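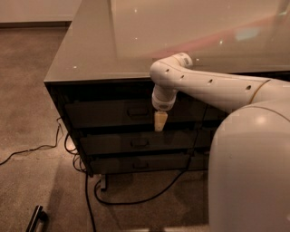 Snack drawer

A snack drawer is a drawer, usually in a low cabinet or coffee table, given over to packets of food that have been denied a place in the kitchen. It is found in sitting rooms, offices and waiting areas. Few pieces of furniture are sold for the purpose, and most snack drawers begin life intended for coasters.

Description

The usual form is shallow and wide, so that a pouch can lie flat on the floor of the drawer. Deeper drawers hold more but encourage layering, and the bottom layer tends to be rediscovered in March. Handles are either recessed or of the slim bar type. A bar is easier to find in the dark, when much of the traffic takes place.

The top of the unit is often glossy. Makers like the finish for the way it catches the light in showrooms – it does the same for dust at home. The Kumsa, a low unit from the furniture firm Ustora, is 680 mm wide and was offered in 2 finishes, the glossier of which came with a cloth. 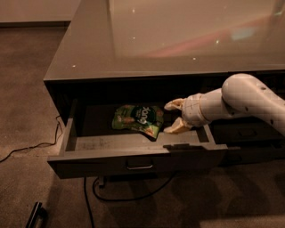 Contents and custom

Contents are mostly crisps, nuts and small biscuits in sealed pouches. Chocolate is rarely recorded, as it does not stay long enough. In his household guide Neko, Fasil Bogale holds that a drawer with more than six packets in it is a cupboard, and should be run as one. Abenezer Gudeta, replying in the newsletter Skerar, put the limit at five and accused Bogale of hoarding.

Both writers agree that the last packet should be left for someone else. Neither reports having seen this done.

Care

Crumbs gather in the front corners and along the runners, where they make the drawer stiff and noisy. The usual remedy is to take the drawer out, brush the runners and wipe the floor with a barely damp cloth. Some owners prefer to keep the noise, particularly those with teenagers.

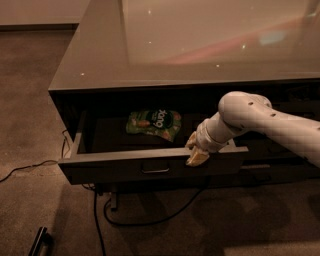 Can opened packets go back in the drawer?

They can if they are folded over and clipped shut, though they soon go stale and are better moved to a tin. Anything sticky should stay out altogether.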